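九月，晚上十点多

今天很累，但是我想写一点。老师说过，写中文日记要每天写，不会的字可以查字典。我查了很多次字典，所以写得慢，请以后的我不要笑现在的我。

早上下雨。我八点半到工作室，比平时早。楼下的面包店还没有卖我喜欢的那种核桃面包，我只买了一个小的，上面有芝麻，吃起来有点干。我想，没关系，今天的事情很多，吃什么都可以。

我们的工作室下个星期要搬到二楼去。说是搬家，其实只是从一楼搬到二楼，可是东西一样要一件一件拿出来，擦干净，包好，再拿上去。Leopold Kuster 写了一张清单，贴在门上。他的字很小，我站得很近才能看清楚。清单上面写，到现在一共有153件东西。我的部分是画、画框和透明的板子。他的部分是书和电线，我觉得他比较聪明。

上午我先整理画。有几张画是去年展览留下来的，还没有人来拿。我给 Brellier 画廊写了邮件，问他们什么时候来取。他们回答得很客气，可是没有说日期。我的中文老师教过我一个词，叫“踢皮球”，我想这里大概可以用，但是我不确定，明天问她。

我最喜欢的一张画是红色和紫色的，下面还有一点淡淡的紫。我问过很多人画的是什么，每个人的答案都不一样。有人说是傍晚的山，有人说是一块布。我自己觉得像我外婆家院子里的花，下雨以后的样子。我外婆的院子不大，夏天我们在那里洗衣服，水流到石头中间去。我已经十一年没有回去过了。写到这里我有一点想家，所以去厨房倒了一杯水，现在回来继续写。

中午吃了面条。Leopold 带了他做的酸黄瓜，非常酸。我吃了两块，他很高兴，又给我放了三块。在中国朋友家我学会了说“够了够了”，可是用德语说这句话，他好像听不懂。

下午整理透明的板子。这件事我本来以为很快，后来发现是今天最麻烦的。板子放得久了，上面都是灰，还有一块一块模糊的印子，上半部分特别多。站在正面看不太出来，要斜着看，让它后面暗一点，就什么都看见了。桌子是白色的，在桌子前面看很不清楚。我擦东西的时候总是先擦容易的地方，这个习惯不好。 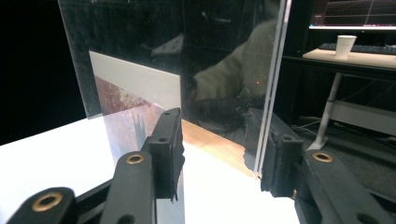
下午的大板子，后面是那张红紫色的画。

大板子最难拿。它不一定很重，但是很滑，而且因为是透明的，我的眼睛常常找不到它的边。我知道边在哪里，手还是会犹豫一下。Leopold 说，拿玻璃或者亚克力，要先看边，再看脚下，最后才看自己要去哪里。我觉得这句话说得很好，所以把它写在这里。可是他自己拿的时候一直在跟我说话，哪里也没有看。

擦板子我先用干的软布，把灰轻轻带走。如果马上用湿布，灰会变成泥一样的东西，越擦越花。以前我不懂，用纸巾擦过一块小的亚克力板，留下很多细细的线，到现在还在。那块板子后来没有人要用，我带回家放在花盆下面。干布以后，再用温水加一点点洗碗的东西（我忘记中文怎么说，字典说是“洗洁精”），然后再用干净的布擦一次。我们买的 Ovberg 的布还不错，不掉毛，就是颜色难看，像感冒药。

我每次擦这种板子，都会看见自己的影子，不清楚，像一个没睡醒的人。我对着它整理了一下头发，一点用也没有。小时候坐夜里的火车，我也喜欢看窗户里面的自己，外面的房子和灯从我的脸上过去。妈妈说不要把额头靠在玻璃上，很脏。我每次都靠。所以别人家的玻璃上面有印子，我不太好意思批评。

包装也有问题。我们订了200米的气泡膜，送来的那一卷比较窄，大板子包一圈不够，要包两层，中间还要贴胶带。胶带不能直接贴在板子上，撕下来会有胶。我先包一层薄纸，再包气泡膜，角上放折好的纸板。第一块的角我折错了，打开重新来。这样包一块大概要很久，我没有看时间，也不想看。

Jastarik 运输公司的人下午打来电话，说二楼的楼梯他们要先来看一看，转弯的地方可能不够大。他说话很快，我请他再说一次，他就说得更大声，但是一样快。我把电话给 Leopold 了。他们谈了半天，最后的价钱是2836，比我们想的贵。Leopold 放下电话以后没有说话，去把清单上的“楼梯”两个字画了一条线，又在旁边写了一个问号。

我建议大的板子我们自己搬，别的让他们搬。Leopold 说他的背不好。我说那我请 Olaniyan 来帮忙，她个子高，力气也大，上次搬书架就是她一个人抬一边，我们两个人抬另一边。晚上我给她发了消息，她回答说可以，但是要请她吃饭。我说好，你想吃什么？她说火锅。现在天气还不冷，不过我也想吃火锅，所以没有讨价还价。

五点以后天暗了，我就不擦了，光线不好的时候擦了也是白擦，第二天一看还是花的。我把布拿去洗，挂在暖气上，可是暖气还没有开，我忘记了。明天早上恐怕还是湿的。

今天我包好了13件，在清单上每一件后面都画了一个勾。画勾的时候心情很好。那张红紫色的画我还没有包，我想把它留到最后。Leopold 问为什么，我说因为大小特别，要找合适的纸箱。这是真的，但是也不全是真的。

回家的路上雨停了，地上有很多叶子。我在超市买了鸡蛋、葱和豆腐，忘了买米。回来以后看见家里还有半袋，运气不错。

今天学的新词：气泡膜、亚克力、讨价还价、犹豫。“犹豫”的“豫”字我写了很多遍，还是觉得左边和右边不认识对方。

明天要做的：问老师“踢皮球”；给画廊再写一封信，这次要问清楚日期；带一条干的布；买米。

手上还有洗洁精的味道，我再去洗一次，然后睡觉。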